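Rewriting the pick planner, part of the way

Most of March went into the planner for the bin cell. I said last time that I would write up what changed, so these are my notes. They're mostly for me, but a couple of people have asked how the perception side talks to the planning side, and it's easier to point at a page than to type it out again.

The short version is that the old code decided too early. It took one picture, found the parts, chose a part, chose a grasp, and then asked for a path. If there was no path, it took another picture and did the whole thing over. Usually it got the same answer, because nothing in the bin had moved. I had a counter on that loop, and on one overnight run it reached 3029 before I came in and stopped it. The arm had not moved since some time before midnight.

So the first change was to keep the list. Perception now hands over every part it believes in, each with a pose and a score, and the planner works through all of them before anyone asks for a new picture. I call the object that holds this list a Keline, which was the name of an older project of mine that never got finished. I liked the name and it was free.

A Keline holds three things for each part: the pose, the grasps that are possible for that kind of part, and the reasons any of them were thrown out. The reasons turned out to be the useful bit. Before, a failed plan gave me a single line in the log that said "no solution." Now I get a line for each grasp, and it says whether the arm couldn't reach, whether the fingers would hit a wall, or whether the fingers would hit another part.

Reading through a day of those lines, I found that nearly all the rejects were walls. That surprised me. I had spent a lot of time on parts touching parts, and hardly any on the bin itself.

The walls in our bin slant outward. The collision model had them straight up and down, because I drew it in a hurry when we set up the cell and meant to fix it later. With straight walls the model takes away space that is really there. Anything lying near a side looked unreachable, when in fact there was plenty of room to come in at an angle. I measured the bin again, made the walls the right shape, and ran the saved logs back through the planner. A lot of the rejects went away without touching any planning code at all.

I also found the opposite mistake in one place. The fixture at the back had been entered as one simple box, and the box stopped too low. The tall post wasn't in it. The arm had never hit the post, but only because the default approach happened to come in from the front. Once I let the planner try more angles, it would have found a way straight through it. The fixture is now several boxes, with the post as its own piece going up past anything the arm can reach over.

Perception

I didn't rewrite this part, but I did have to change some settings.

The peg is the hard one. It's red and easy to find by color, and that made me lazy about the rest of it. It's shiny, so there's a bright line along the top, and the depth data near that line is poor. The fit would slide along the length of the peg. Sideways it was fine. Lengthwise it could be off by 5 mm, and that matters when one end is meant to go into a hole.

What fixed it, mostly, was fitting the outline and the depth together and trusting the outline more at the ends. The peg also has a step in it, and I now check the fit both ways around and keep the better one. Before that, it would sometimes come back with the peg flipped and a very confident score.

The black bracket has a different problem. There's little contrast between a black part and a dark gray floor, and the shadow in front of it gets pulled into the mask. The mask comes out too big and the pose tips forward. I tried a few things here. Raising the exposure helped the bracket and made the peg worse. In the end I take 2 exposures and use the brighter one for dark parts only. It adds a little time to each cycle, and I can live with that.

Small specks on the floor were also being offered as parts now and then, with very low scores. There's a minimum size now. I should have had one from the start.

Control

Not much to report. I slowed the last stretch of the approach to 70 percent of what it was and put in a check on the force reading before the fingers close. If the force is already above the limit, the arm backs out along the same line it came in on, marks that grasp as bad in the Keline, and moves to the next one. It used to stop and wait for a person.

Backing out along the same line sounds obvious. The old version planned a fresh path home from wherever it had stopped, and some of those paths went sideways first. With a finger down next to a wall, sideways is the wrong way to go.

Tooling

I wrote a small replay tool, called Ovasau for no good reason. It loads a saved picture, the Keline that came from it, and the settings that were in use, and steps through the choices one at a time. You can change a setting and step through again to see where the choice goes a different way. It has no windows or buttons, it prints text and draws the grasps on top of the picture. It took two evenings and I use it more than anything else I wrote this month.

One warning if you build something like it: save the settings with the picture, in the same file. For a while I only saved the picture, and then couldn't work out why the replay disagreed with the log. I had changed the settings in between.

Still to do

The order of parts is still decided by score alone. It would make more sense to take the part that frees up the most room first, or the part the next step needs. I have a branch for this, but it's slow when the list gets long.

The walls and the fixture are still typed in by hand. I'd like to scan the empty bin once at startup and compare it with the model, even if all it does is print a warning.

The hole in the foot of the fixture is found once and then assumed to stay put. If anyone bumps the block, the insert step will be wrong and the planner won't know. I want to look for it again before every insert.

I'll work on the last one first.

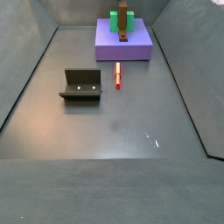
The branch with the new ordering isn't merged, so if you're pulling from main you'll get the score-only version along with the new wall shapes. Settings files from before March need the minimum size line added by hand or the loader will refuse them.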